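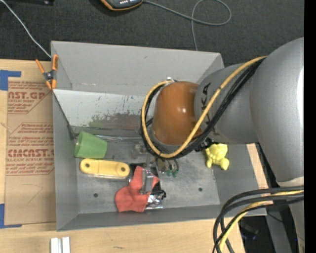
November 2021. Loaner mandolin and banjo, second round of setup before they go back to the Cakton jam. Mandolin first. The bridge was sitting forward of where it should be, and the twelfth-fret note came out sharp on both G strings. Marked the old foot position with low-tack tape, slacked all eight strings evenly, took the bridge off. Small parts for this job go in the gray metal bin on the light wooden table and stay there until both instruments are strung. Last time the thumbwheels ended up in my apron and I lost an evening.

Bridge feet did not match the arch of the top. Light showed under the treble foot on the tailpiece side. Fitted with sandpaper taped face up on the top, short strokes, one direction, bridge held upright with the jig Clem made. Stopped when dust came evenly off both feet. Chalk test good on the bass foot, nearly good on the treble. Another few strokes and then good on both.

Restrung with the medium set from Asfaw. Intonation now fine on G, D and A. The E pair is still slightly sharp fretted at the twelfth. Tried moving the treble end back and it pulled the A pair flat, so I put it back. Player will not hear it in a jam. Would like to look at the saddle compensation again if the instrument comes back.

Nut: A slots too high, the rest acceptable. Took the A slots down a little at a time and checked by fretting at three and looking for clearance at the first fret. No buzz open. Did not touch the E slots, they are as low as I want them.

Banjo. Head was slack and uneven, worst near the neck. Brought the hooks up in a cross pattern, small turns, tapping at each hook and listening for the low ones. Two nuts were stiff. Backed them off, one drop of oil each, wiped, retightened. Tap tone is now even around the rim except next to the tailpiece, where it is always hard to judge with the strings on. I went by feel there.

Left the banjo at pitch on the wall hook for 72 hours. Head had settled a little when I came back and the bridge had sunk with it. Went round the hooks once more. Action at the twelfth fret is lower than Selamawit likes for drive but she agreed it suits a loaner. Most people borrowing it are coming from guitar.

Fifth-string peg slips. It has a friction screw and the screw is at its limit. Ordered a geared replacement from Parnmont. Until it arrives the fifth string will go flat during a set and whoever has it will have to put up with that. Wrote a tag for the case.

Humidity. The back shelf was at 60 percent through most of September and both necks had more relief than they do now. I am leaving the truss rods alone until the heat has been on in the building for a while. Clem wants to adjust now and again in winter. We disagree, and his argument is that the loaners get played hard in November. Noted here so it does not have to be discussed again at the bench.

Strap button on the mandolin was loose in its hole. Reamed lightly, refitted, snug. Not glued.

Zundum clip tuner: reads the low G late and jumps to the octave. The older tuner does not. Used the older one for all the intonation checks above. If anyone repeats these with the Zundum, expect a different answer on the bass side.

Open items:
Geared fifth peg, on order.
E pair compensation, mandolin.
Spare banjo bridge, slightly taller, for Selamawit to try.
Banjo case latch, middle one, does not hold. Use the strap.
Selamawit to play both through a full set of fiddle tunes and write down anything that buzzes, with fret and string.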